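Site Visits | Sorting and Storage
4 min read

Plilen opened its returns and small-goods hall at Wandale to trade visitors on 29th April. The tour covered receiving, manual sorting, the bin stations and the repacking line. Groups were limited to 6 and the full circuit took 89 minutes, including a short stop at the loading dock.

Receiving is at the north end. Cartons come off the trucks on standard pallets, are weighed, and are opened at waist height on two parallel benches. Nothing is scanned at this point. Plilen used to scan at the door and dropped the practice in March, after it found that mixed cartons were being logged under the first item out of the box. The scan now takes place at the second bench, after the packing paper has been removed.

Mixed goods are then tipped into open bins. The hall uses two patterns, one in molded plastic and one in metal. The plastic bins carry soft goods between stations. The metal ones stay in place at the stations and take whatever does not fit a category: pouches, small cushions, single parts, plastic housings, items with no label. Plilen calls this stream "unlike goods" and puts it at around 47 percent of daily volume by piece, though much less by weight.
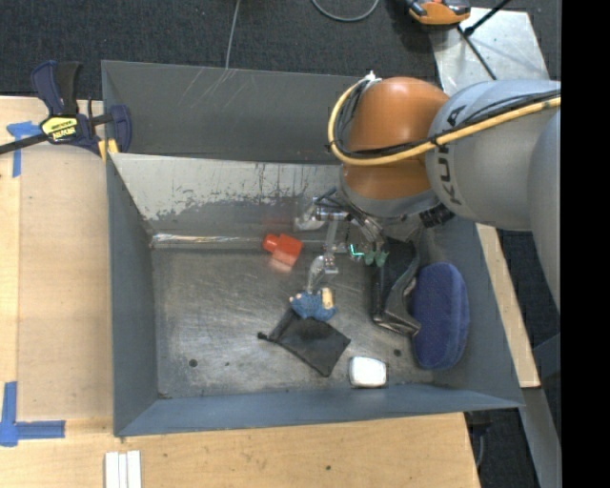

Wear on the metal bins was the subject of most questions. The walls flare outward, which makes it easier to reach an item lying against the side, but the sloped rear wall takes the load every time a carton is tipped. The surface there rubs through first. The floor only scuffs. Bins are inspected for sharp edges and stay in service while the wear is cosmetic.

Reflection is the second problem. Bare brushed metal throws back the color of anything bright, and sorters working under the old overhead tubes reported reaching for the wrong spot. The tubes have been replaced with diffused panels set farther back. A matte liner supplied by Buvow was tested at one station and withdrawn, as fabric items dragged on it and bunched in the corners.

Fill level is kept low. The instruction posted at each station is that items should lie in a single layer wherever possible, with some floor visible between them. Overlap is tolerated for flat textiles. Plush and padded pieces go against a wall, where they do not roll onto smaller goods. The low fill costs bin changes, and the shift log we were shown listed more of them than I would have expected for a hall this size.

Repacking is the weakest part of the layout. The line was designed by Yatsenko for uniform cartons and has been adapted to bags with a set of add-on guides. Two of the guides were out of position during our visit and the line was stopped once to reset them. Bag sizes are chosen by eye. A printed size chart is taped to the bench, but it was not in use.

Noise was moderate except at the tipping point, where hearing protection is required. Aisles were clear and floor markings were fresh. Visitor parking is on the east side of the building, and safety shoes are needed beyond the reception door. Plilen lends them in most sizes.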